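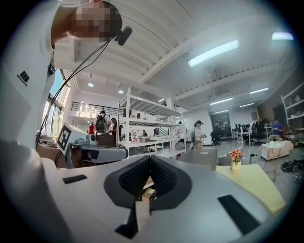 Notes from the Plurnbridge visit, Monday, October 31, 2022

Got there late, wrong entrance, Bushra Cheema already had the tour going. Typing this up on the train so excuse the mess.

The place is one big open room with a mezzanine over it and shelving down the middle. Daylight from the windows, long lights overhead. Busier than I expected for a Monday.

What they do – people pick things up with hand-held grippers, over and over, and each go gets saved as an example for the learning system. No robot arm in the loop at this stage. The grippers have black soft fingers with a mesh texture on the inside. There's a square black-and-white marker on top of the housing too, Bushra says that's for tracking where the hand is.

Numbers I wrote down: 3794 examples kept so far on the current task. 400 thrown out, mostly dropped frames or somebody forgetting to start from the table. Target is 1000 per task after this one, they think they overdid it.

Hina Ghumman runs the checking side. She watches every clip at 4 times speed and tags the bad ones. Asked her if fumbles get cut – no, she keeps them if the person recovers. Wants the system to see a recovery. I liked that.

Tried one myself. Heavier then it looks and my wrist knew it by the end. Mine probably went in the reject pile.

Didn't get to ask about the Kazmi format or whether our Astano files would load. Bushra will email. They want to come see our setup in February, need to check the room is free.

Coffee was good. Parking terrible, take the bus.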